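Housekeeping and Guest Services, Unit 7
Course handout: Lease forms and move-in for serviced apartments
Instructor: Mostafa El Khatib
Stullurville evening program

Please read this handout before the class. We will use the Ferano case in the second hour, so bring the floor plan from last time also.

1. What we mean by serviced apartment

In this course a serviced apartment is a furnished unit which is rented for longer than a normal hotel stay, but shorter than a normal lease. The guest can be a nurse with a contract of three months, a family between two houses, or an engineer who works on one site until May. They do not want to buy a bed. They want to arrive with a suitcase and cook dinner the same evening.

The difference with a hotel is mainly in the paper. A hotel guest signs a registration card. A guest in a serviced apartment signs an occupancy agreement, and this agreement must say who pays for electricity, how often the unit is cleaned, and what happens when the guest wishes to stay longer.

2. Three price forms

Nightly rate. Everything is included. The manager carries the risk of empty nights, so the rate is the highest.

Weekly rate. Normally one cleaning is included. Laundry of sheets is included, personal laundry is not.

Monthly rate. The guest pays a fixed sum and often there is a cap on utilities. In the Ferano case the monthly rent is 3,000 dollars and the deposit is 500. Electricity is covered up to 70 dollars each month, and the guest pays what is over this. Calculate for yourself what the guest owes if the bill is 95 dollars. Many students forget that the cap is per month and cannot be saved for the next month.

3. The inventory list

The inventory list is attached to the agreement and both sides sign it. It goes room by room. For the kitchen we write each kind of item on its own line: dinner plates, small plates, bowls, glasses, forks, pots with lids. For the bedroom we write mattress, pillows, sheets, blankets, lamps. Write the condition next to the item in plain words, for example "small scratch on left door". Do not write only "good" or "OK", as these words have no value in a dispute.

The list is checked two times, at move-in and at move-out. The same form is used, with two columns. If an item is replaced during the stay, the date is written in the margin with initials. 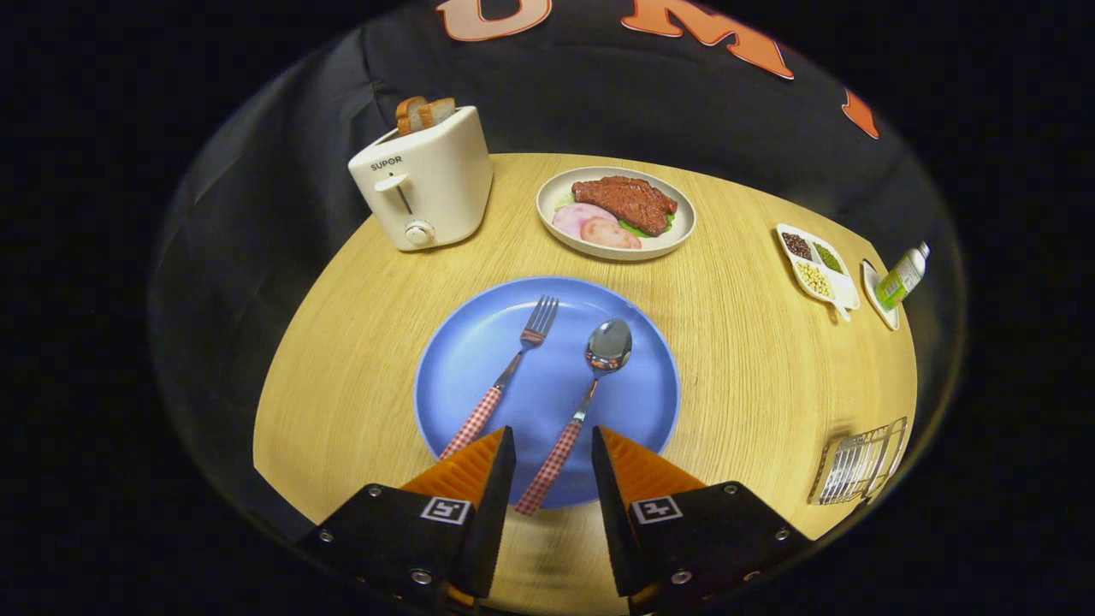 Abdelaziz asked after the last class if it would be better to charge a flat fee for small breakage, so that no one has to argue over one glass. It is a good question. Some managers do it. The fee is written in the agreement and covers small kitchen items up to a limit, and the deposit is then kept for real damage. The weak point is that careful guests pay for the others. For stays under one month I find the flat fee practical. For longer stays I prefer the normal list and the deposit.

4. Move-in meeting

The meeting takes twenty minutes if it is prepared. Follow this order:
- keys and door codes, with a receipt
- heating, hot water, and where the main water valve is
- walk through the rooms with the inventory list
- trash days and parking
- emergency number, written on paper and left in the unit

Sign the list at the end, when the guest has seen all the rooms. Give the guest 48 hours to report something that was missed - this must be stated in the agreement, otherwise it is only a promise.

5. Extension and early departure

A guest who wants to extend must tell the office in writing. In our model agreement the notice is seven days. The manager is free to refuse if the unit is already reserved. For early departure, look at the clause on refunds. In the weekly form there is usually no refund for the week which has started.

Be careful with long stays. In many places a person who stays past a certain time gets the rights of a tenant, and the manager cannot simply change the lock. The limit is different from place to place, so check the local law before you write any extension.

6. For next class

Read the Wukero agreement, pages 2 to 7. Mark every sentence where it is not clear who pays. Then rewrite two of them in your own words, short sentences please. We begin at 6:30 p.m. and the side entrance is open.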